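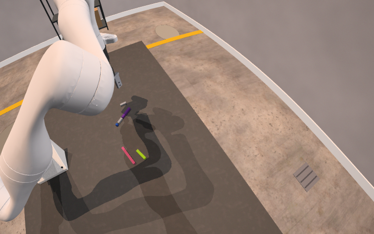 Why do people leave voicemail messages unheard for days when they answer a text within minutes?

Mostly because a voicemail has to be taken in at the speaker's pace. A text can be glanced at, skimmed and put aside. A recorded message asks for a quiet place, a free hand and a stretch of attention whose length the listener can't judge beforehand. There are other reasons as well, and this week's notes go through them.

Media and Everyday Talk
Handout 4: Voice, text and the problem of reply
Tutor: Velimir Kolev

Reading for this week
Chapter 3 of the course reader, and the two short extracts on telephone manners at the back. The second extract is badly copied on its last page. A clean copy is in the folder at the Drarnwood library desk.

1. Terms

Synchronous: both parties are present at the same time. A phone call is the usual case.
Asynchronous: the message waits until the other person picks it up. Letters, email and voicemail all belong here.
Near-synchronous: it could be either. Most text messaging is like this, and much of the trouble people report with it comes from two people treating the same exchange differently. One thinks they are in a conversation, the other thinks they have sent a note.

Keep these three apart in your essays. Last year several people used "asynchronous" to mean "written", and the two don't match. Voicemail is spoken and asynchronous. Live captioning is written and as good as synchronous.

2. The Flernemgate diaries

We will use the Flernemgate material for most of this term. In it, 200 adults in one town kept a diary of every personal message they sent or received over 19 days. Work messages were left out. Each entry gives the medium, the time of day, who the other person was (by relationship only) and how long the reply took, if there was one. There is also a free comment box, which about a third of the diarists hardly touched.

The part we need is the set of 865 entries marked "no reply". Kuo-hua Kuo sorted these by the reason the diarist gave. Her headings are:

Did not need a reply
Meant to reply, forgot
Did not know what to say
Waited too long, then felt it was too late
Did not want to

The fourth heading is the one to look at closely. Diarists used it far more often for long messages than for short ones, and more often for close friends than for people they hardly knew. Kuo's reading is that a long message from a friend seems to call for a reply of the same size, and so it gets put off until there is time to do it properly. The time doesn't come, and the delay then needs an apology of its own, which makes the reply longer still.

You may disagree with this. One weak point is that the reasons were written down by the people who had failed to reply, and "I was waiting until I could do it properly" is a kinder account of oneself than "did not want to".

3. Voice notes

Voice notes sit awkwardly in the scheme from section 1. They are asynchronous, like voicemail, but people who dislike voicemail often send them happily. Points to consider:

A voice note is chosen. A voicemail is left when a call fails, so it starts out as second best.
Voice notes sit in a thread alongside written messages, and the listener has some idea of what they will be about.
The sender can hear hesitation and laughter in their own recording and may do it again. Some diarists mention recording a note three or four times.
Listening in public is harder than reading in public. Entries made on buses and in waiting rooms mention this a good deal.

Berisha's term for what the voice adds is "grain". She means the parts of speech that don't survive being typed out – breath, speed, a word begun and dropped. She argues that grain lets the listener judge how much a thing matters to the speaker. We will test this in the seminar using two transcripts and their recordings. Please read the transcripts first and write down how serious you think each speaker is before you hear them.

4. Short written task

Write 300 words on one exchange in the Deris transcripts where the two people seem to disagree over whether they are having a conversation. Say what in the wording or the timing makes you think so. Quote line numbers. Don't use your own messages for this one; there is a separate task for that in April.

Hand it in on paper at the start of the seminar. Late work goes in the tray outside my office before 4 p.m.

5. For next time

Read chapter 4 as far as the section on answering machines. Bring the glossary sheet from Handout 2, as we will be adding to it.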